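About Us

Hi, I'm Ekua! I run Brusta, a small picture framing shop and evening school in Brornville, two doors up from the post office (look for the green awning, and mind the step). If you've found this page you probably have something rolled up in a tube that's been behind a door since you moved in. Bring it over. We see a lot of tubes.

I started framing because I couldn't afford to have it done. My aunt left me a stack of botanical prints, I got a quote that made me laugh out loud in the store, and I went home and cut my first mat on the kitchen floor with a box cutter. It was terrible. I still have it — it hangs in the restroom at the shop and people ask about it more than anything on the front wall.

Stepan Mykhailiuk came to my second ever class, back when I was teaching in the basement of the Dimier building, and by the end of it he was cutting cleaner corners than I was. He'd spent years fitting kitchens. Now he does most of our joining and all of the big pieces, and he teaches the beginners on top of that. He's much more patient than me. If you want somebody to tell you kindly that your left side is short, ask for Stepan.
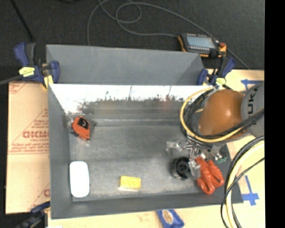 CLASSES & WORKSHOPS

We teach two evening courses, one for complete beginners and one for people who've done the first and want to try box frames, float mounts and that sort of thing. Each runs for seven weeks, starting at 6:30 p.m., and you go home with at least one finished frame. Bring your own picture if you like, nothing bigger than 40 inches on the long side please, or it won't fit on the bench with everyone else's. All tools and glass are included, and so is tea.

New groups start in September, and the beginner one fills up fast, so do send a note early.

THE FRAMING SIDE

Regular framing is still most of what we do: posters, diplomas, football shirts, needlepoint, one wedding veil. Last year we sent 587 frames out the door, which I only know from writing up the labels. Most of our molding comes from Srivastava, who have put up with my changing orders at the last minute for longer than I deserve.

Drop in any time after ten. Parking is free behind the shop, and dogs are very welcome!

Ekua Yakubu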